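Ticket 440: bedside phone dead, TV remote not responding
Property: Rernden guest rooms, room 265
Status: open

Entry 1, front desk
Guest called from the lobby. No dial tone on the room phone, and the remote won't change the source. Kaveck already closed this one in July as "loose cord, fixed." I have my doubts.

Entry 2, maintenance
Went up at 11. Phone is on the little round table between the headboard and the wall, remote lying in front of it. Kaveck's note says the line was "rerouted away from the bed." I'd like to know where to. 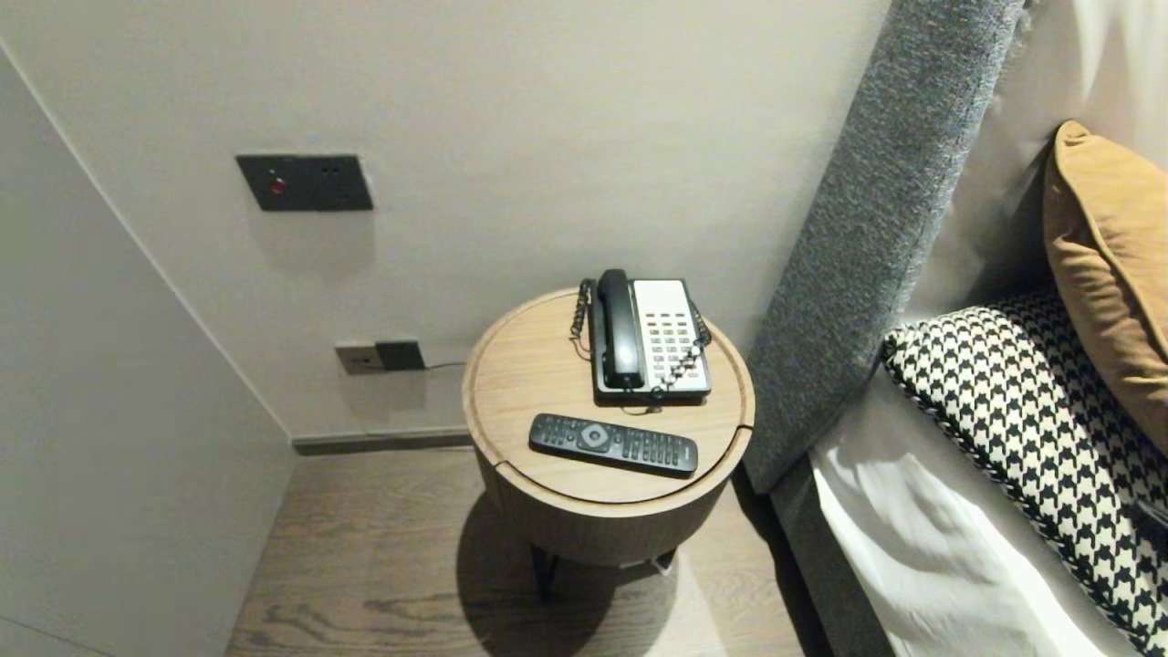 Pushed the handset cord in at both ends and tried again. Still no tone. Swapped in a spare phone from the store room and that was dead too, so please stop telling me it's the phone. My money is on the line, whatever the July note says.

Entry 3, front desk
Alari support says to replace the remote. They say that every time. They want 200 for a pack and won't sell singles. Can we try batteries first?

Entry 4, maintenance
New batteries in. Volume works, channel works, home works. Source does nothing. I don't buy that the whole remote is bad if only one button is out. 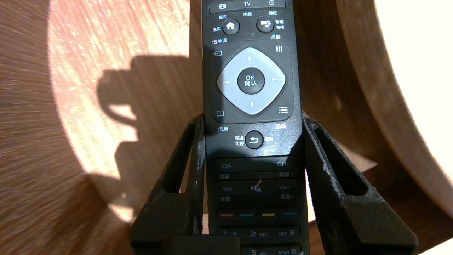 For the desk: source is the one marked 信号源, under the home button on the left side. Guests who don't read Chinese may be hitting something else, so get someone to ask which button he pressed. I'll try a remote from another room on this TV before we spend anything.

Entry 5, front desk
Guest says he pressed "all of them." Ibarra can test the phone line tomorrow morning. Leaving this open until somebody hears a dial tone.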